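The Last One from Drinine

The computer had belonged to the school at Drinine, and when the school closed it went into the cupboard under the stairs with the globes and the box of odd gloves. It stayed there until September, when the building was sold and everything had to be out in 3 days.

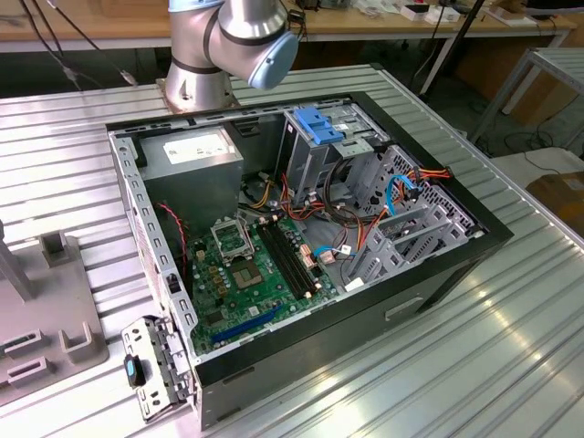

Deividas Liepiņa

Anayeli Meléndez signed for it at the back door of the shop. The driver from Flukomham had brought it on the passenger seat with the belt across it.

"They said you'd know what to do with it," he said.

"Who did?"

He looked at the sheet. "Pētersons."

She had not heard from Pētersons for two years. He had taught mathematics at the school and she had taught everything else, and for one winter they had run a club in the room over the boiler, where the children took old machines to bits and put them back together. Most of the machines had not survived it. This one had, mainly by being kept on a high shelf.

She carried it through and laid it on its side. The panel came away after a push in the right place. She had forgotten there was a right place until her thumb found it.

The inside was much as she remembered, the power supply in its corner with the white label on top, the green board, the wires going everywhere. The children used to call the wires spaghetti. All children call them spaghetti. One boy had refused and called them roots, and Pētersons had told him that roots was better.

The socket was open and there was no processor in it.

She looked at that for a while. Then she went and put the kettle on, and while it boiled she rang the number at the bottom of the sheet.

"You've sent me a computer with no processor," she said.

"Hello, Anayeli," said Pētersons.

"Did you know?"

"I knew it didn't start. I didn't look inside. You were always the one who looked inside." He coughed away from the phone. "Is it bad?"

"It's like sending a car with no engine."

"Can you get one?"

"I can get one. It's whether it's worth it. I could buy a better computer than this for what you'd spend on the van."

"The van was 500," he said. "I've already spent that."

She asked him what he wanted it for. He was slow to answer. She could hear a radio at his end, and someone moving plates.

"The club list is on it," he said. "All the names. And that story they wrote, the long one. Cundance."

She had forgotten Cundance. It was a country with no grown-ups in it and a great many rules. Each child had written a page, and then another page, and by the spring it had run to 781 of them, a good part of which was a war about bread.

"I thought you printed it," she said.

"I printed the first 600. Then the toner went, and then it was the holidays."

"So you don't know how it ends."

"No," he said. "Do you?"

She didn't. She said she would ring him back.

The tea was too hot to drink so she took it through with her and stood it well away from the bench. It was getting on for five. Next door they were bringing in the tables from the pavement, and the legs scraped.

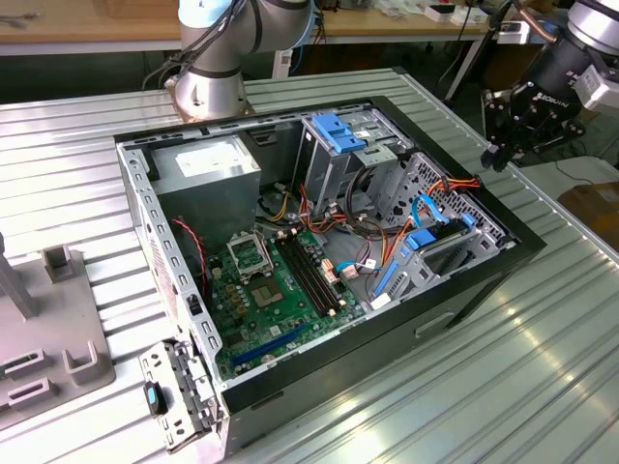
What she needed was the drive, and the drive did not care about the processor. If the pages were anywhere they were on that, and she could read them on another machine without ever making this one start. She ought to have said so on the phone. It would have saved him an evening of worrying, but she wanted to be sure before she told him anything – he had always been a man who packed his bag as soon as he heard the word holiday.

She put her glasses on and followed the blue cable with one finger, the way she had taught the children to do it. You don't pull anything until you know where both ends are. She had said that every week for a whole winter, and every week somebody had pulled something.

There was a boy called Deividas in that club. He was the one who said roots. He had written the last page, she was nearly certain, and had sat in the corner by the pipe with the keyboard on his knees and would not let anyone see it, and when the bell went he had saved it and shut everything down properly, in the right order, and put his coat on.

She wrote the date on a strip of tape and stuck it to the desk, as she did with every job. Then she reached in for the blue latch.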